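Packing up a room to go work abroad, tips from our group. Most of us left at 23 or 24, some with a contract, some with just a cousin's couch. Add yours at the bottom, Iqra Tanoli tidies the page when she can.

## Before you book anything

- Passport first. Check the expiry, then check what the country you're going to wants left on it. Not the same thing.
- Diplomas, work letters, vaccine card. Two paper copies, one in the hand bag, one with family. Scans too.
- Get references while your boss still likes you. Ask for it on letterhead, with a phone number. Ainhoa Casado waited and the firm closed. No letter, had to start over at the bottom.
- Translations cost. I paid 487 for mine, all stamped, and then the office wanted only the diploma. Ask which pages BEFORE you pay.

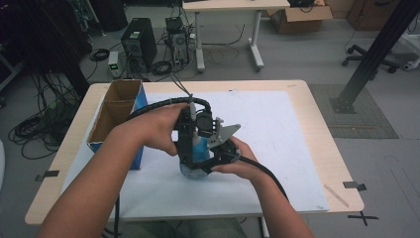 ## Emptying the kitchen

- Stop buying rice, oil, and flour a month out. Eat the freezer down.
- Spices travel fine in small jars, tape the lids. Liquids no. Leire Mateos lost a whole suitcase of shirts to pomegranate syrup.
- One good knife, wrapped in a dish towel and cardboard, checked bag only.
- Pots stay. You'll find pots. Sell the heavy stuff early, last week prices are awful because everyone knows your leaving.
- Defrost the fridge the night before, door propped open, old towels on the floor.

## Getting the deposit back

- Read the lease again, the part on cleaning. Some landlords want paint, some only want it wiped.
- Walls: dry cloth first, then warm water and a drop of dish soap. Test a spot behind the door. Scrub too hard and you get a shiny patch that looks worse then the mark.
- Nail holes, a bit of filler, let it dry, sand lightly.
- Oven: baking soda paste overnight. Wipe, vinegar, wipe.
- Meter readings on the last day, written down and signed by both of you.
- Give a forwarding address. A real one, with someone who opens mail.
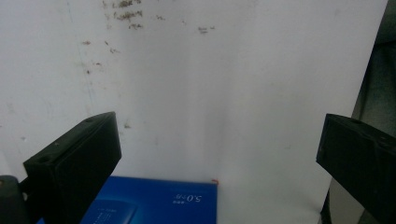 ## First room over there

- Shared houses: label your shelf. Label the milk.
- Damp corner? Bed away from the wall, window open ten minutes every morning even in March when it's freezing.
- Don't hand over rent in cash without a receipt. Helmut Seidel rents to a lot of new arrivals and he says ask for one every time, a decent landlord won't mind.
- Join the renters' association if there is one. Cheap, and they read contracts for you.
- Keep the fare home in a separate account. Don't touch it.

Still need someone to write up shipping boxes by road, and what to do with a cat.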